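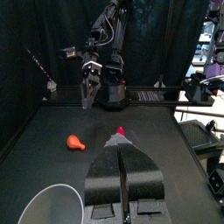
The gripper's eye view, complete with sticky-looking grey tips.

How do you teach a robot to tidy up? Much as somebody once tried to teach you: by showing it, over and over, and sighing.

At the Dakholm workshop, Mwende Ogola steers the arms herself while cameras save every move. One go is called an example. The robot needs 400 of them for a single job. You'd be bored by six.

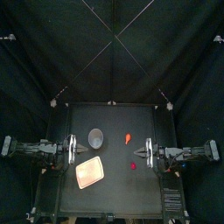 Two arms, one table, nothing picked up.

Tymofii Kostiuk shifts the objects about between goes. Otherwise the robot learns one spot by heart and grabs at thin air

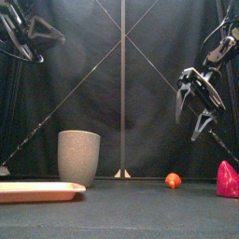 when things move. Clumsy goes get a label too, and Tymofii has labelled plenty of his own. 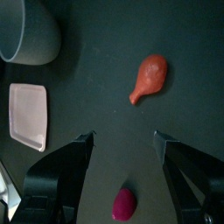
A learning program looks for patterns in all those examples. It doesn't know what a cup is, or care. It has to work out that the grey one is still a cup when it's tipped on its side. After 100 goes it is mostly hopeless. Mwende makes tea and starts on number 101.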